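Stetdale Kitchen Goods
Home / Frozen Desserts / Hand-Crank Freezers

Gumede Hand-Crank Ice Cream Freezer, 2 Quart

$108
In stock, ships from our back room in Dovden
Usually packed by the next Monday

Capacity: 2 quarts finished ice cream
Weight empty: 15 pounds
Tub: pine staves with steel bands
Can: stainless steel, with lid
Dasher: beech scrapers on a steel frame
Crank: right-hand, folds down for storage
Power: you
Included: tub, can, lid, dasher, crank and gear frame, spare drain plug, recipe card
Not included: ice, rock salt, cousins

I grew up with one of these on the porch, so I'm going to be a little pushy about it. My grandmother's lived under the stairs eleven months of the year and came out in July, and whoever was youngest had to sit on top of it on a folded towel while somebody bigger turned the handle. You get very cold and you feel very important. When I opened the shop I looked for a freezer that felt like hers, and it took me an embarrassing number of disappointing ones (plastic gears, lids that let the brine in, one with a handle that came off in my hand on the first turn!) before I found the Gumede.

What I like about it

The gears, mostly. They're cast metal, they sit in a frame that clamps right across the tub, and when the cream starts to stiffen up and you really have to lean into it they don't skip. Cheaper freezers are fine for the first ten minutes, when you're basically stirring milk. Then it gets hard to turn and the teeth start jumping and you end up with a can of very cold soup.

The lid fits properly too. Salt water in the ice cream is the great tragedy of hand cranking, and I've served it to guests, and they were very polite about it. The Gumede lid has a deep skirt that comes well down over the can, and the drain hole in the tub is set low enough that the brine runs off before it gets anywhere near. Keep the drain hole clear! Ice chips like to plug it up. I poke mine with a chopstick every so often.

And it looks nice. I know, I know. But it's going to be out where people can see it, and the pine comes up a lovely honey color after a summer or two.

How long does it take?

With a custard that's been in the fridge overnight, I get soft serve texture in 30 minutes of steady turning. If you pour the mix in warm, you'll be there all afternoon and you'll hate me. Chill the can as well if there's room in your freezer. Then, when the handle gets too stiff to turn, pull the dasher (give it to a child, or eat it yourself with your back to everyone), put the lid back on, plug the hole in the top, pack the tub with fresh ice and salt and throw an old blanket over the whole thing. An hour later it scoops.

Ice and salt

Get the crushed ice from the gas station if you can. Cubes work, they just leave big gaps, so bash them up a bit in a pillowcase first. Rock salt is the coarse stuff in the big bag, and it's cheap. Table salt melts the ice too fast and you get a lumpy freeze on the outside and liquid in the middle.

I layer it: a few inches of ice, a good scatter of salt, more ice, more salt, up to just under the lid of the can. Start turning before you've finished packing, slowly, or the mix freezes to the wall in one hard sheet. My customer Mireille Maillard wrote to tell me she packs hers with snow in December, and I tried it, and it's wonderful, though you do have to tamp it down hard and your fingers go numb.

Before you use it the first time

Fill the tub with water and leave it overnight. It will leak. Please don't panic and please don't email me at midnight (you know who you are, and I still love you). The staves are dry from shipping and they need to swell up and close against each other. By morning the drip should be down to almost nothing. If the tub has been in storage over the winter, do the same again in spring.

Wash the can, lid and dasher in hot soapy water. Don't put the dasher in the dishwasher, the beech splits. Ask me how I know.

Looking after it

Salt is hard on metal, so rinse everything the same night, even if you're tired and full. I run the hose over the tub inside and out, tip it upside down on the grass and leave it. The gears want a drop of food-safe mineral oil once a season. Wipe off the extra, or it'll find its way onto your shirt. Store the tub somewhere that isn't bone dry. A basement is great, and next to the furnace is terrible.

If you lose a part, I keep dashers, lids, cranks and plugs on the shelf and I'll mail you one. I don't carry spare tubs, sorry, they cost nearly as much to ship as the whole freezer.

What people ask me

Can I put a motor on it? Cukiseo makes an electric head that's meant to fit freezers like this. I've tried it on mine and it sits a bit crooked, so I don't sell it. If you want electric, buy an electric one, there are some very good ones and I won't be offended.

Will it make sherbet and sorbet? Yes, and faster than ice cream. Go easy on any alcohol or it'll never set up.

Can I fill the can to the top? No. Two thirds full at the start, please. It swells as the air gets beaten in, and if there's nowhere for it to go it'll push up the lid and then you're back to the salt problem.

Is it loud? It's a grumbly sort of noise, like somebody dragging a bag of gravel. You can talk over it. I wouldn't crank it next to a sleeping baby.

Left-handed? It turns just fine, you just stand on the other side. I'm left-handed and it took me one batch to stop noticing.

Does it need to sit on something? Put it on the ground or a low step outdoors. It drips brine the whole time and brine is mean to decks, lawns and nice shoes. An old baking tray under the drain hole helps a lot.

The recipe on the card

It's my grandmother's vanilla, with a bit more salt and a lot less sugar than she used. You make a thin custard on the stove, let it get properly cold, and stir in plain heavy cream right before it goes in the can. I won't type the whole thing out because half of you only buy the freezer for the card (I'm kidding, I think). If you lose yours, write and I'll send another.

For fruit, cook it down first. Raw strawberries freeze into little rocks. Peaches are the best thing you can possibly do with this machine, simmered with a spoonful of sugar and mashed with a fork, stirred in right when you pull the dasher.

From other customers

"Heavier than I expected, but it stays put on the step while you're turning. The kids fought over the handle until it got stiff and then suddenly they were all busy." Mireille Maillard

"Leaked all night just like you said it would, bone dry in the morning. Peach was gone before I sat down." A customer in Dovden

Shipping and returns

I pack every one myself in a double box, with the can wedged inside the tub and the gear frame wrapped on its own. You've got 30 days to send it back if it isn't for you, and I'll even take it if you've made a batch, as long as it's been rinsed. If something shows up bent or cracked, send me a picture of the box as well as the part and I'll get a new one out to you.

Local folks can pick up at the shop and save the shipping. Come to the side door, the front one sticks. I usually have a batch going on warm afternoons, and if you turn the handle for a bit you can have a bowl.

One more thing about serving, as people always ask. Ice cream out of a hand crank melts quicker than the store kind, so chill your bowls, and set everything out on the table before you lift the lid.

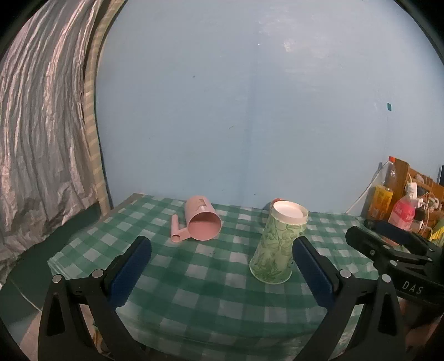 Leftovers go in a shallow container with wax paper pressed right onto the surface, and into the coldest corner of your freezer. It sets up pretty firm overnight, so give it a little while on the counter before you go at it with a scoop. Any other questions, write to me through the contact form and I'll get back to you once the shop's closed for the day.

Faustine Bouvier
Stetdale Kitchen Goods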